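Speaker notes: Setting a Table With What You've Got
Radebe Home Evenings, 18 Sep 2023
Slot is 10 minutes plus questions. It will run over. Keep water nearby.

OPENING

Wait for the chairs to stop scraping. Say hello. Do not apologize for the slides, they'll notice on their own.

Start with the cupboard. Ask who owns a complete set of dishes, all the same color, nothing chipped, nothing replaced. Let the hands go up. Tell the hands they are welcome to stay, but the talk is for everybody else.

My own cupboard: a wedding set from Trirken, white, twelve places on paper and seven in real life. Then years of strays. A bowl somebody left after a potluck. A platter I bought on vacation and carried home on my lap like a sick cat. (Pause. If no laugh, move along briskly.)

The point to get across early is that mismatched is fine and accidental is fine, but a table still has to look as if one person laid it. Most of the work is deciding what to leave in the cupboard.

THE CLOTH COMES FIRST

People pick dishes and then hunt for a cloth. Do it the other way round. The cloth takes up more of the table than anything else you own, so let it boss the rest.

A pale cloth with a small print will forgive nearly anything. It will also show beet juice from across the street. Mention the Tuden cloth, the one with the big sunflowers, and how every plate I put on it disappeared. I paid good money for it. It now covers the lawnmower and looks terrific.

Iron it or don't. If you don't, put the wrinkliest part under the food.

COLORS, WITHOUT THE WHEEL

I promised the organizers no color wheel. Stick to that even if somebody asks.

Practical version: choose one loud color and let it turn up more than once. One red bowl alone looks like it got lost on the way to the sink. Give it company and it seems you meant it. After that, one quieter thing in a different shape, so the eye has somewhere to sit down. A square plate among round bowls does this very well. Olive green is good for it, being the color of a dish that doesn't want any fuss. 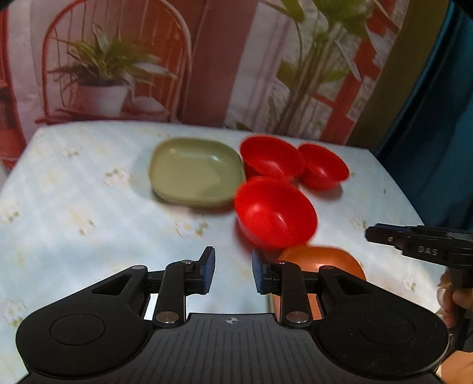 Then there's the question of how far apart to put everything, and I have opinions. Most of us space dishes evenly, like parked cars. Try pushing the bowls into a loose cluster and giving the big plate a little air. Serving dishes that sit close together look generous. Spread out, the same food looks like it's being rationed.

Orange next to red: somebody will ask. Yes, you can. My mother-in-law believes otherwise and has told me so at three Thanksgivings. Orange and red only quarrel if there's nothing cooler nearby, and a blue or green cloth usually keeps the peace.

Glossy against matte — skip this part if the clock is bad. Short version is that shiny bowls pick up every lamp in the room, so try the table once with the evening lights on before the guests do it for you.

WHAT TO BUY, IF YOU MUST

Less than you'd like. Shallow plates earn their keep, since they'll take bread, sliced tomatoes, olives or a very flat cake. Small bowls vanish at parties, so buy 2 more than seems sensible.

Zarby does seconds at the back of the shop, bottom shelf, behind the candles. Bring your cloth in a bag and hold the dish against it by the window. You will feel foolish. I've felt foolish there up to 10 times and have come home with the wrong green only once.

Do not buy anything shaped like a vegetable. I'm aware this will cost me half the room.

LAST BIT

Homework for the October evening: one cloth, five dishes, none bought for the purpose. Lay it, leave it overnight, and take away whatever annoys you at breakfast.

Questions. If it's the one about charger plates, say I don't own any and point at the coffee.

Remember to give back the clicker.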